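Okay friends, a longer thread than I meant to write, so get comfortable. We passed 625 usable demonstrations for the Prirar project this week and I am so happy I could bake something. 🧵

For anyone new: we record people doing small desk tasks (pick it up, turn it, set it down, tidy the cord) and those recordings become the examples our model learns from. The goal for July is 2,000, so yes, plenty of afternoons ahead of us!

The part I keep fussing over is variety. Our first model learned from very neat desks, and then it met a desk with a charger on it and just hovered there, poor thing. I still feel a little guilty about that one.

So now the rule at Jatby is that you leave the desk the way you found it, keyboard and all. I threw out 44 older recordings that were near copies of each other, and it hurt, but I slept fine.
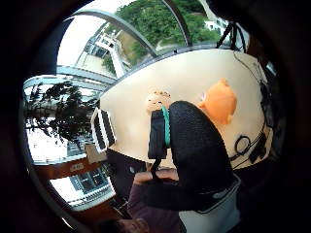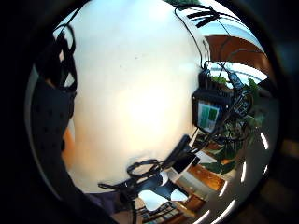
Cables are my favorite hard case, and I could go on about them all day (my family has asked me not to). They bend, they hide behind things, they never lie the same way between takes. You get a bit of it in both views, with black cord looping around wherever it pleases, and in the first one there's an orange plush toy keeping company with the mess. I want every bit of that in the training set, please and thank you.

Next up is labeling, which I'll post about once I've had some tea and a proper sit-down.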